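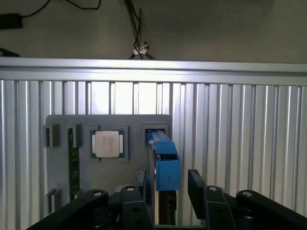 Week 4: Where does your computer put things while it's thinking?

Okay, so last time I got carried away with binary and we ran out of clock. Sorry! This week is memory, and I promise it's friendlier.

I always start with my kitchen. The pantry is your drive: huge, slow to dig through, and everything is still there in the morning. The counter is RAM. Small, right in front of you, and wiped down every night (well, at my house, most nights). The cook only works with what's on the counter, so if you've got 100 things out and room for six, you spend the whole evening walking back and forth to the pantry. That walking is called swapping, and it's why your old laptop groans when you open one more tab.

A RAM stick is a long green circuit board, usually, and they all look pretty much alike from across a room. Please read the label before you buy one. I once mailed Torbjørn Holmgren the wrong type and he still brings it up.

Some words you'll need for the reading:

Volatile: forgets everything when the power goes.
Address: the number of a spot in memory. Start counting at 0, so if you have 500 spots the last one is 499. I will keep nagging you on this.
Cache: a tiny, very fast bit of counter right by the cook's elbow.

Before next class, read Gunvor Sundqvist's chapter on caches, up to page 123. Skip the part on timing diagrams, we'll do those together in February. Then open whatever shows memory use on your own machine, close your browser, and write down what changed. Bring the numbers, even if they look weird!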